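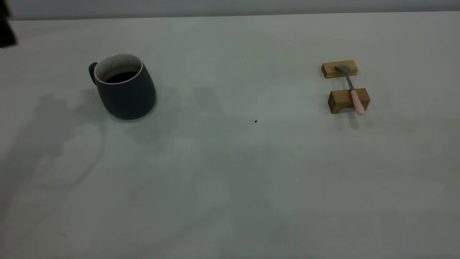 Stop buying grippers off the spec sheet

Jan 2, 2023

First working day of the year, or it would be if it weren't a holiday, and I want to get this down before the phones start again.

I spent most of November comparing grippers. Three of them, one arm, one fixed camera, same table. A Dorkar parallel jaw, a Rumell parallel jaw with the soft pads, and the Tremblay three-finger that costs more than my first car. Everyone who has heard I did this asks me which one is strongest. Wrong question. I have come to think it's close to a useless question, for the kind of work most small shops want an arm for.

Spec sheets give you grip force, stroke, closing speed, payload. Fine. All true I'm sure. Not one of them told me what would happen with a teaspoon.

The spoon is my favourite test and I will defend it to anyone. Lay it across two wood blocks so there's a gap under the neck and the jaws can get down around it. Pink plastic-looking handle on one end, metal bowl on the other. Weighs nothing. Any gripper made in the last 20 years can lift it. But where do you grab? Neck is thin, handle is fat and a bit slippery, and the second you lift from the wrong spot the bowl swings down and you've got a spoon hanging sideways. Payload has nothing to do with it.

Then take it across to a mug with coffee in it and stir. Don't tip the mug. Don't scrape the rim.

The Dorkar has a nice hard metal jaw, very repeatable, and it turned the spoon in its grip nearly every time it touched the side of the mug. Rigid on round, there's only a line of contact. More force didn't fix it. I went up to the maximum and all I got was a spoon that rotated with more conviction. The Rumell, weaker on paper by a good margin, held on. Soft pads wrap a little. It finished 62 stirs in a row one afternoon before I stopped it because I wanted to go home.

The Tremblay can do either. It can also take most of a day to set up, and the fingers are wide enough that they block the camera's view of the spoon right when you need it. Which brings me to the second thing.

A gripper is part of your vision system wether you like it or not. Big hand, big shadow. We had light coming from the side and the arm threw a soft grey blob over half the table, moving, and the detector we were using would happily find edges in it. A dark mug with a pale inside is easy. A thin grey metal neck over a pale grey table is not. Add a shadow and it's a coin toss. I lost two days blaming the gripper for misses that were the camera's, and another half day blaming the camera for one that was a crumb.

So if you are comparing hands, compare them with the camera on, in the light you'll really have. Otherwise you are testing something you'll never run.

Brian Shemweta disagrees with me on all of this. He does integration work at Telness and he's put in a lot more arms than I have. His position, and I hope I'm being fair to him: household objects are a party trick. Customers move boxes and castings. Force and cycle time are what they pay for, and you can always make custom fingers for the odd job. He thinks I fell in love with a spoon.

Maybe. For castings he's right and I'd buy the Dorkar tommorow, it's a lovely piece of machining. But the people who ring me aren't moving castings. They're a bakery, a pathology lab, a bloke who packs tea sets. Small things, odd shapes, some of them full of liquid. They read the force number because it's the biggest number on the page and they buy on it, then they ring me.

And custom fingers, sure, but then say so. Price the fingers in. A strong gripper plus a few weeks of printing and reprinting jaw tips isn't the cheap option any more.

What I'd like from makers is dull stuff. Tell me what torque a held rod will take before it spins, at a stated diameter. Tell me how wide the hand is at the tip, from the camera's side, with the jaws closed. Give me the time to swap pads, by one person, with normal tools. I'd trade the whole glossy brochure for those.

What I'd like from buyers is one afternoon. Bring your own worst object. Not the nice one. Put it where it will sit on the job and try to do the actual task, start to finish, not just pick and place back. Picking up is the easy bit, every demo is picking up. Use the thing against something else, let it bump, see what's still in the jaws after.

Coffee is optional. Put a towel down.

Full numbers for all three when I've typed them up. The Tremblay has to go back first, the loan ran out before Christmas and they've been very polite about it.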